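**From the folding table**

Hello again from the back corner of Flurnmont! October got away from me, so this is a quick one. Our target for the cloth set is 2,000 episodes, and last month we added 70, which sounds feeble until you've spent an afternoon doing it yourself (Cleiton Barros has a chair cushion now, and I'm jealous).

Most of my time goes into looking at fingertips. The model only gets what the cameras get, so I want the tips in view when they come together, and I've become very fussy about it. 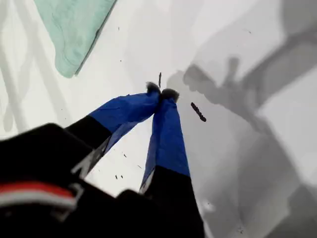 Roxana Ilie has been pushing us to keep the awkward tries in – the missed pinches, the second grabs, all of it. I grumbled, then came around. Of the episodes I wanted to bin, 16 are back in the training pile with a note on each.

The other news is that we've settled on two arms for the shirt work. I started out driving one and it was miserable!

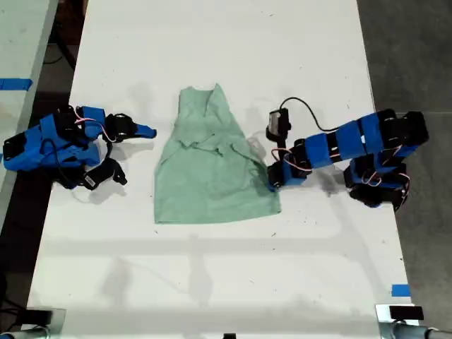

Stela Rusu wants every episode to begin with the garment turned a little differently, so please don't square it up for neatness. And label as you go – I left mine until the evening once and couldn't tell a fold from a fumble.

If you'd like a turn at driving, write to Endang Entili, who keeps the sign-up sheet.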